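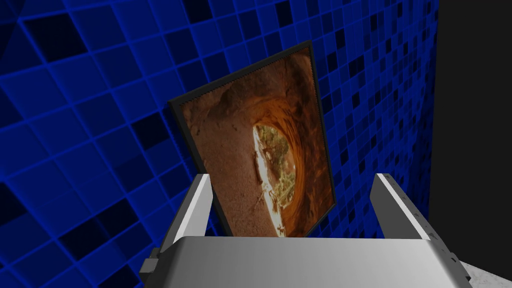

Recording sim demos with the wrist cam: quick guide

Posted 9 February 2022

Quick writeup becuase I keep answering the same questions. Covers recording demos in the simulator, wrist view only, for the Sturach set. If you want the real arm, different page.

What you need

Sturach checked out and building. Wyss running (that's our sim front end). A gamepad or the 3D mouse, keyboard works but your demos will be jerky and the policy will learn jerky. Disk space. More than you think.

Step 1. Pick a room

Open the room list, choose one, hit load. Rooms get random wall textures and random pictures on the walls. Loud is fine. Blue tile, desert rock photo, whatever comes up — keep it. We want the policy to stop caring about walls, so don't reroll until you get a nice beige one. People do this. I can tell from the data.

Step 2. Check the view

Before recording, look at the wrist feed. You want both fingers showing with a gap between them. Palm along the bottom is OK. If you see only one finger the camera mount offset is wrong, go to settings, reset mount, reload the room. Tilted horizon is normal, the camera rolls with the wrist.

A big flat black area down one side: move the wrist a little and look again. If the edge shifts along with the room it's geometry, carry on. If it stays put while everything else moves, that's a render fault. Restart Wyss.

Step 3. Set the start pose

Fingers open. Always. A demo that starts half closed gets thrown out by the filter and you won't get a warning, it just won't be in the set.

Start pose should vary. Don't home the arm every time. Nudge it, roll the wrist, start too close, start facing the wrong thing. Some of the most useful demos begin pointed at a wall with the target nowhere in view, and then you turn and find it.

Step 4. Record

Press R. Wait for the dot. Then move.

Go steady. No pausing to think mid-reach, plan it first. If you fumble and recover, keep it. If you fumble and give up, press X, which drops the take.

Close the fingers fully on the grasp and hold for 2 seconds before lifting. Lift, hold again, press R to stop.

Step 5. Tag it

Three tags: good, recovered, bad. Bad takes still get saved, just in thier own folder. Please don't tag everything good.

The note field is optional but handy. "lost target, found it left" is plenty.

Step 6. Change something

After 8 takes, new room. Same room all afternoon is worthless — the Drillcombe batch was 230 takes in one kitchen and the policy fell over the minute we changed the counter. Had to redo the lot in April.

Step 7. Upload

Run the sync script from the session folder, not from home. Target is the Brendmont server. Leave it alone until it prints the session id. Paste the id in the sheet.

Common problems

Fingers flicker against the wall: near clip is too low, put it back to default.

Jagged edges on picture frames or thin stuff: antialiasing off. Leave it off, the training renders are the same.

Gripper won't close: you're in camera mode. Tab.

Fingers pass straight through the object: collision mesh didn't load. Reload room, bin the take.

Sync says 0 files: wrong folder. See step 7.

Depth recording is still broken in the current build, so leave that box unticked for now. Will update when it's fixed.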